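【利斯波特教具外借室】关于整理台物品分类与归还办法的说明

一、自4月25日起，本室对外借教具的分类、装袋与归还办法作部分调整。现分条发布，请各借用家庭、合作幼儿园及社区活动点对照执行。原办法中与本说明不一致之处，以本说明为准。

二、本次调整涉及在册教具800件，分为四类：穿绳与拼插类、纸卡类、转盘与底座类、收纳器具类。图书、乐器及户外器材仍按原办法管理，不在本说明范围之内。

三、借用期限统一为8天，自领取次日起算。期满前可续借一次，续借须在服务台登记，或通过本账号私信办理。私信请注明借用证号和教具袋编号，仅写姓名的无法查询。

四、押金标准维持300元不变。同一借用证名下同时借用两袋以上教具的，不另行加收。押金退还至原付款账户，本室不办理现金退款。

五、先说明穿绳与拼插类。此类教具借用量最大，归还时出现的问题也最多，以绳与块分离、绳头散开、不同套装混装为主。现将检查要求公布如下。
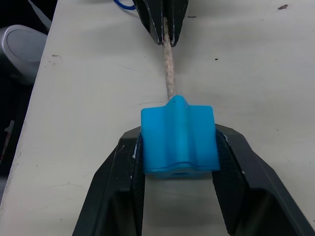

六、带绳教具归还前，应由借用人自行完成一次检查。检查时将绳放直，从一端看到另一端，确认没有死结和起毛。浅米色带斑点的编织绳与亮蓝色塑料块相接的这一种，绳色斑驳，细小污渍容易看漏，请在光线充足处查看。蓝色块前端下沿有一处小凹孔，请一并查看孔内是否积有纸屑或橡皮泥。块体表面光亮，用微湿软布擦拭即可，不得使用酒精或含研磨成分的清洁剂。

七、绳类不得打结收纳。请松松绕成一圈后放入袋中，圈口朝上。为图省事缠在块体上的，本室接收时一律拆开重绕，借用人须在旁等候核对完毕。

八、绳头如有散开，请勿自行用火烧结或用胶水粘合。请原样带回，在归还单备注栏写明“绳头”二字，由本室统一更换。正常使用造成的散开不扣押金。

九、拼插块如有裂纹，请单独用纸包好，不要与其他块混放。裂块不得继续交给儿童使用。3岁以下儿童使用带绳教具，须有成人全程在场陪同，此项要求同时印在借用证背面。

十、纸卡类。卡片请按背面颜色理齐，使用原配纸带束紧。橡皮筋会在卡边留下压痕，自本次调整起停止使用。缺卡的，请在归还单上写明缺少的卡面内容，写“少一张”而不写内容的，登记人员须当面补问。

十一、彩色手工纸按消耗品管理，用去部分不必补齐，剩余部分平放带回即可。已折过、剪过的纸请自行留存，不必归还。合作幼儿园批量领用的，每学期填报一次用量，表格由本室于8月统一发放。

十二、转盘与底座类。转盘与底座应分开擦拭，完全晾干后再叠放。请勿将转盘竖放在车辆后备箱内运输，以往受损的转盘多数与此有关。转动有异响的，归还时口头说明即可，不必拆开查找。

十三、收纳器具类，包括圆桶、分格盒、带提手的收纳架及各类透明袋。此类器具随教具一并借出，也须一并归还。有家庭询问能否留下分格盒自用，本室答复：不可以，但可在服务台登记意向，每年清点淘汰时优先通知。

十四、分格盒内不同颜色的小件不要求严格按色归格，但不得跨盒混装。透明袋破损的，请将破袋一并带回，以便核对袋上编号。

十五、接收教具时，工作人员会将物品在长桌上逐件摊开，与清单对照后重新装袋。借用人可以在场，也可以签字后先行离开。选择先行离开的，核对结果于次日以短信告知；对结果有异议，请在收到短信后联系本室，物品保留原状至异议处理完毕。 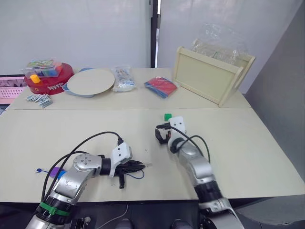
十六、长桌上的摆放次序亦作统一规定。带绳和带线的物品放在靠近工作人员一侧，桶、盒、架等体积较大的器具放在远侧，纸品与卡片居于其间。未完成核对的物品不得叠放在已核对物品之上。

十七、核对中断时，例如遇到午间交接，须在该袋清单上注明停在哪一行，并由交接双方签名。本室上一季度出现过的错装，多数发生在交接前后，此项规定即由此而来。

十八、关于清洁。耐水的塑料类教具由本室集中清洗，借用人只需去除明显污渍。木质和纸质物品一律干擦。曾被生病儿童使用的教具，请在归还单上勾选相应栏目，本室将单独存放并延后上架，不因此影响借用人的信用记录。

十九、关于逾期。逾期首日以短信提醒，不扣押金。此后仍未归还且未联系本室的，暂停该借用证的新借权限，归还后即时恢复。因住院、出行受阻等情况无法按时归还的，事后补交说明即可，不要求出具证明。

二十、关于赔付。遗失整袋的，按清单所列价格从押金中扣除，不足部分另行通知。遗失单个小件的，先登记，保留一个月的寻回时间，其间找到并送回的不作扣款。请勿自行购买相似物件替代，尺寸不符的小件混入后，整套都须重新核对。

二十一、合作单位方面，达顿路社区活动点与贝尔科瓦奇幼儿园已完成新清单的换发，本周起按新办法执行。艾扬格家庭支持站因场地调整，暂沿用旧清单，换发时间另行通知。三处借用证通用，跨点归还须携带纸质归还单。

二十二、新清单每袋一张，正面列物品名称，背面列清洁方式。本次共印制125张，首先配给穿绳与拼插类，其余类别陆续补齐。尚未配到新清单的教具袋，仍以袋内旧单为准，借用人不必前来更换。

二十三、清单文字由本室教具管理负责人瓦伦丁·卡雷（Valentin Carré）审定。对名称、分类有不同意见的，可将建议写在归还单背面，或发送私信并注明“清单意见”。上一版清单中“串珠架”与“穿绳架”混用的问题，即由一位家长来信指出，新版统一写作“穿绳架”。

二十四、就私信中较为集中的几个问题答复如下。借用证可由祖父母代办，须带儿童监护人的签字。同一袋教具归还后可以再次借用，须隔一日。外借室不接受个人捐赠的旧玩具，整套未拆封的教具可先行来信联系。

二十五、本室服务时间不变，午间不办理归还，可将教具袋交至门内的接收柜，由工作人员下午登记。放入接收柜前请系紧袋口，将归还单置于袋外夹层。没有归还单的，按收到当日登记，续借申请不予追溯。

二十六、本说明的纸质版可在服务台领取，盲文版与大字版须提前一日预约。后续如有修订，将在本条之下续发，不另开新帖。

利斯波特教具外借室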